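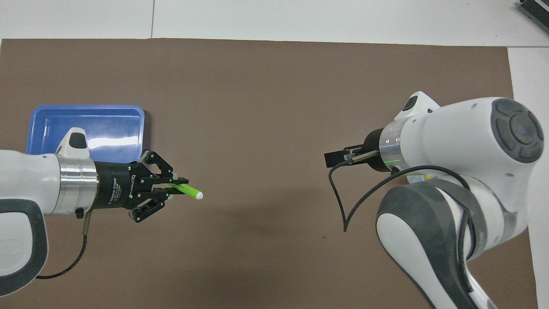
Las normas que se leen de pie

Kornél Vida lleva cuatro años escribiendo las reglas de trabajo para las celdas de dos brazos en Luver, y la primera cosa que me pide es que no las llame manual. «Un manual se guarda en un armario», me dice. «Lo nuestro son 19 puntos en una hoja, y la hoja está colgada a la altura de los ojos.»

Nos encontramos en agosto, a las ocho de la mañana, antes que empiece el primer turno. Le pregunto por el punto que más discusiones ha causado. Responde sin pensar: el del traspaso de objetos entre dos pinzas.

«Una pinza sujeta la pieza y la otra espera cerrada, o casi cerrada, hasta que la primera está quieta. Parece lento. Los operadores nuevos quieren abrir la segunda durante el camino, para ganar tiempo. Yo no lo permito, porque con los dedos abiertos el espacio que ocupa es distinto y la distancia que habíamos comprobado ya no vale.»

Para las pruebas usan objetos corrientes. Un rotulador, por ejemplo, le parece muy útil: es ligero, es redondo y gira entre los dedos si está mal cogido. La regla dice que debe sujetarse de manera que quede una parte libre suficiente para la otra pinza. «La mitad, más o menos. Si dejamos menos, los dedos de un lado llegan demasiado cerca de los dedos del otro.»

También la mesa tiene sus normas. Vida prefiere cubrirla con papel marrón mate, que no hace reflejos, y cambiarlo cuando tiene marcas. Entre los dos brazos no se deja nada. Las bandejas van a un lado, aunque reconoce que a veces acaban debajo de un brazo, y entonces hay que anotarlo en el registro de la celda.

Con los cables es más severo. Évan Charpentier, que revisa las instalaciones para Orkel, le convenció de añadir un punto propio. «Évan me hizo mover cada articulación hasta el límite y mirar solamente el cable», cuenta Vida. «El cable necesita un poco de holgura para la muñeca. Pero si cuelga hasta la mesa, puede arrastrar una pieza. Encontrar la medida nos costó dos semanas.» Desde entonces, la holgura se comprueba al principio de cada turno, a velocidad reducida y con una persona junto a la parada de emergencia.

El registro de Luver contiene ya 2.202 traspasos. Le pregunto si con tantos datos no se podría suavizar alguna regla. Vida lo considera un momento. Dice que ha quitado cuatro puntos desde la primera versión, todos sobre el orden de encendido, y que no echa de menos ninguno. El de la pinza cerrada, en cambio, se queda.

«Andor Borbély me lo discute cada mes», añade. «Él programa las trayectorias y tiene buenos argumentos. Le he dicho que me traiga una prueba con el brazo parado a mitad del movimiento, y la estudiamos juntos.» La prueba está prevista para la próxima revisión de la hoja.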